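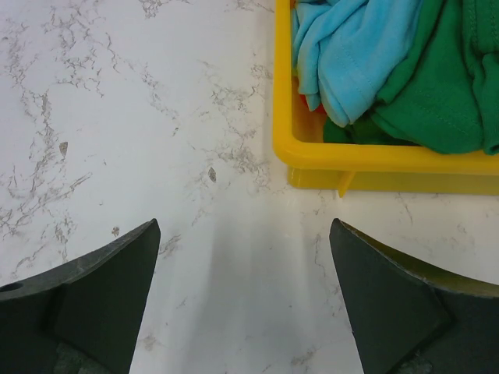 Wrist view with the gripper open and the yellow bin at upper right.

Recording a cloth pick by remote control

These steps cover recording demonstrations for the laundry task on the Jamon arm. The task is to take one piece of cloth out of the bin and lay it on the counter. You should already have the arm powered, homed and paired with the hand controller. If not, do the Nistov setup page first.

Before you record

Set the bin where the wrist camera can see at least one corner of the rim from the start pose. The policy gets no other view in this setup, so a bin that is completely out of view gives it nothing to steer by. Leave open counter on the other side for the cloth to land on.

Drop the pieces in by hand and don't fold them neatly. Use colors that differ from each other and from the bin. Blue and green in a yellow bin work well. White cloth on a pale counter is hard to see once it is down, and we gave up on it in July.

Recording one episode

1. Move to the start pose and open the gripper fully. Both fingertips should show in the wrist view, with a clear gap between them.

2. Press record and wait a moment before moving.

3. Bring the gripper over the bin first, then down. Coming in from the side tends to catch the rim and push the bin along the counter.

4. Pick a raised fold on the top piece. Lower until the tips are on either side of it and close slowly. Flat areas slip out, and thick seams make the grip uneven.

5. Lift straight up until the cloth clears the rim. If a second piece comes along, lower it back and try again in the same episode – these recoveries are worth keeping.

6. Move over the open counter, lower, open the gripper and back away.

7. Stop the recording and mark it good or bad right away. Mark it bad if you bumped the bin, paused for more than 5 seconds or dropped the cloth outside the work area.

Between episodes

Put the cloth back and stir the pile so a different color ends up on top. Every 11 episodes, shift the bin a little and turn it. Kalliopi Kadrić keeps a sheet of bin positions in the Cornundale folder if you want a list to follow.

How many to record

Our first usable policy came from 2 operators and 1000 episodes. Try to split the work evenly. One person's habits show up clearly in the result – Ashton Ngata always approached from the left, and so did the arm.

Upload at the end of each session and check that the episode count matches your own.

Last edited 20 January 2025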